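The first thing Nandini Iyengar did when the robot arm arrived at the Cloretti test kitchen was move her stool. It had stood by the steamer for years. The arm needed the space, so the stool went next to the sink, and she didn't sit on it for most of February.

Cloretti makes steamed dough products for cafeterias and hospital kitchens. Its test kitchen employs four people, who try out recipes, steaming times and equipment before anything reaches the production floor. Until this year they did all of it by hand: lift the lid, take out the sample, weigh it, write it down, start again. A full trial of one recipe takes 400 lifts.

Three of the four had wrist trouble. The company had tried longer tongs and shorter shifts - neither helped much. Last winter it leased an arm with a two-finger gripper through Tsang, an equipment dealer it already bought mixers from.

The arm now handles the repeat lifts during trials. Staff still mix the dough, shape it, load the first batch and decide when a recipe is done. Teaching the arm a new container takes a morning. Clear lids and covers have been the slowest, and the team keeps a separate log for them.
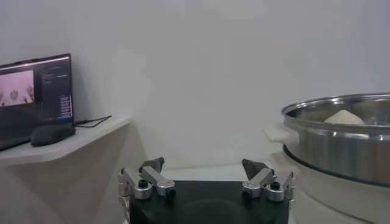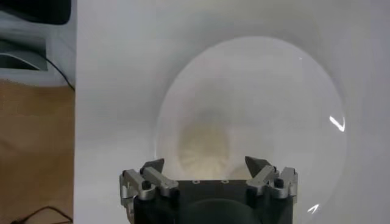
Iyengar remarked that she spends less of her day lifting and more of it looking at a screen, and she isn't sure yet which one tires her out more. What she misses is handling every sample. She used to feel a bad batch before the scale showed it. Now she asks for 40 samples per trial to be set aside for her to check by hand, and the schedule has been rewritten to allow it.

Pay has not changed. Job titles have, a little: two of the four are now listed as trial operators, with a raise under discussion for next year. No one has been let go, and the company has put in writing that the test kitchen will stay at four through the end of the lease.

The production floor is another matter. Workers there have asked whether they will be next, and so far management has said only that it is looking at the numbers from the test kitchen. A meeting on the subject was put off twice over the summer.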